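Print this page | E-mail to a friend
Search the help board: type a word or two GO
Reading time: 4 minutes

Can a robot do my dishes and floors yet, or am I dreaming?

posted by papertowel_hoarder, 7/16/25

OK quick one, typing on my break. Two kids, one sink, no dishwasher (rental, no room for one). My cousin swears there are arms now that do dishes and pick up after you. I have maybe $3000 to throw at this, could stretch to 4000 if it really gave me my evenings back. Saw the name Jika on a list somewhere, and Lodico, can't tell if either one sells to normal people or just to shops.

What I want, in order:
— dishes from the rack to the shelf
— stuff up off the carpet before I vacuum
— laundry, but I'm not greedy

Is any of this real? Or wait a few years? Apartment is small, counter is smaller. Thanks in advance.

gasketgus
Member, 141 posts

Short version, no. Not for that money and not on its own.

Longer version. I run a small parts shop and we've had an arm on the packing bench since May. Good at one thing. Same box, same spot, all day long. Move the box over a hand's width and somebody has to go fix it. Your kitchen is the box moving every single time.

Dishes are a fair test tho. A bowl is round, it's slick, and it hardly ever sits the same way twice. The fingers have to squeeze enough to hold it and not so much it pops out.

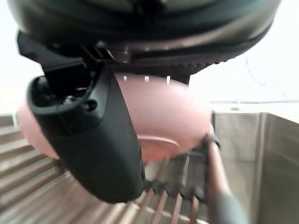

Pink bowl in the gripper, tipped over the drying rack.

A plate standing straight in its slot is easier. Mugs are OK if the handle faces out. Glasses I wouldn't even try, forks forget it, they nest together and you get three or none. And then the shelf. Opening a cabinet door, holding it, reaching past the stuff in front... every one of those is its own problem and they all have to go right one after the other.

If somebody tells you theirs does the whole sink, ask these before you pay:
— who's driving it? lot of the videos have a person steering from the next room
— how long did it take, real time, not sped up
— what does it do when it drops one
— can they try it with YOUR dishes

We talked to the Lodico people for the shop. They don't do homes, or didn't when I called. Jika I don't know anything about.

slowcooker_sue

Disagree a little with the above. Depends what you call a chore!! We have a Petach floor vacuum (the round kind, nothing fancy) and it does the carpet every day while I'm at work, and I would not give it back. That's a robot. It does a chore. Just not the one that everybody wants.

But it won't pick up a sock. It eats the sock. So I still go around the living room first and clear everything, which is maybe half the job when you have kids.

Pickup is harder than it looks, from what I've read. The hand has to come down low, right up next to the wall or the cabinets, without banging into them.
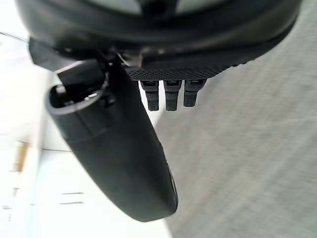 And carpet gives under things, so a flat toy or a hair tie just sinks in and the fingers close on nothing, or on the carpet. Plus cords. I'd tape down any cords whatever you end up buying, the vacuum found mine in the first week.

What I would do with your money: get the vacuum, then a bigger drying rack so stuff can just live in it. Mine was $35 at Paiva Home and half our dishes never see the cupboard anymore. Not a robot, sorry. Saves me more than 35 trips a week to that shelf, feels like.

Laundry — no. Folding is slow even for the lab ones.

papertowel_hoarder

Thanks both. Kind of what I figured. Gus, when you say somebody has to go fix it, is that a minute or does the whole thing shut down for the day? Asking becuase my landlord already hates me.

gasketgus
Member, 141 posts

Couple minutes usually. Once it was all afternoon, bad cable. Get the rack.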